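**Chunk length 64 or 200 for two-arm sorting?**

**pinolora_k** — 11th February
We train one policy on 3000 episodes of the toy food task. With chunk length 200 the arms move smoothly, but they react late when an item is moved. With 64 the reaction is better and the motion shakes. Which one do you report?

**stesari**
64, with averaging over the overlapping chunks. I would not call 200 smooth, it is only blind for longer.

**vlad_arms**
I disagree. In our runs averaging made the gripper close too softly. Did you compare with the same seeds?

**stesari**
Same seeds, yes. Soft closing I did not see, maybe your gripper signal is averaged too. Keep it out.

**pinolora_k**
I will try this. The start layout I use for both lengths, banana by the green board and watermelon on the pink plate:

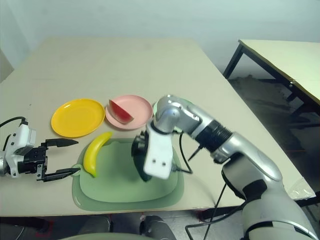

### Reply from grarkinano

Please also report the failed grasps separately for each arm.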